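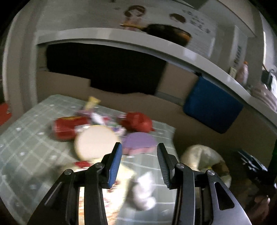
Home builds > Grippers > Fodden

Welcome to the Fodden page! Fodden is my two-finger gripper, built at home in Mutport on evenings when I should have been doing the washing up, and the page has been promised to the shared workshop lot for ages. It's a hand-held thing for now: you squeeze, the fingers close, and a camera rides along behind them so I can see what the fingers see. The arm it's meant to live on one day is still a drawing and a bag of bearings.

Fingers open, pointing at the snack pile. Blue pad on the left finger, dark ridged grip on the right, and I still can't pick a favourite.

The round beige one leaning up near the left finger is the one I'd have a go at first. Flat things on edge are lovely. Flat things lying down, like the purple one with the pink edge, are horrible.

About the fingers

Each finger sits on its own black linkage, with two silver pivot screws a side. These are the third lot of screws. The first lot were too long and caught on everything, and the second lot worked loose every time I did more than a few squeezes in a row (I found one in my slipper). Threadlock went on in November and I haven't had to chase one across the floor again.

The grey metal plate with the triangle cut out of it is my pride and joy, even though the triangle is doing very little. I cut it with a hand file over two evenings at the workshop and my wrists were no use for anything the next day. The slot in the other outer arm came later and was much less bother, mainly from having a go on the workshop's mill and letting that do the hard part.

Yes, I know the two sides don't match. I keep getting asked! Each time I change something I change it on one side only, use it for a bit, then decide whether the other side gets it too. It makes for a scruffy-looking gripper but it's much easier to tell which idea was any good.

The pads

The blue pad is the kinder of the two on wrappers and anything crinkly. The ridged one bites better on card and box corners, and it's a pain to clean, crumbs go straight down into the grooves and I've ended up keeping an old toothbrush in the drawer for it. If I had to make a matching pair tomorrow I'd go blue, and then I'd probably miss the ridges by teatime.

Practice pile

I use whatever is in the cupboard. Tubes, packets, boxes, a plastic bag if I'm feeling brave. It all goes on the cloth with the white grid on it, which is handy for judging how far off I was when I miss. My target is 100 clean pick-ups in one sitting without dropping anything, and my best so far is nowhere near that, mostly thanks to plastic bags. A bag folds up between the fingers and you think you've got it, and then you lift and you've got one corner and a lot of hope.

Sausage-shaped things want to roll, so I come in across them, slowly, and close the last little bit with my breath held. It doesn't help but I do it anyway.

The wiring side

The motor version is on the bench waiting for its turn. It runs off a Gistix board, which I like very much apart from the connectors, which are tiny and go in both ways round (ask me how I know). I've set it to read the finger position 200 times a second. That's far more than I need, and the graph comes out beautifully smooth, so it's staying.

The motor came from Chang, the little parts shop behind the station in Mutport. They had it in a tray by the till and let me try it on a battery before I paid. It closes harder than my hand does, so the first job is to turn it down before it goes anywhere near a cracker.

Still to do

Shorten the squeeze handle by 8 mm. My thumb aches after a long go.

Shift the camera mount up a touch. The fingers take up a lot of the bottom of the view and I'd like more table.

Decide about the pads. Again.

Make a proper cable clip, as the present one is a bread bag tie.

Buy more crackers.

If you've built something like it, do leave a note in the guestbook, especially if you've found a pad that copes with plastic bags. I'm usually at the workshop from 7 in the evening with Fodden in a carrier bag, and you're very welcome to have a squeeze.

Back to Home builds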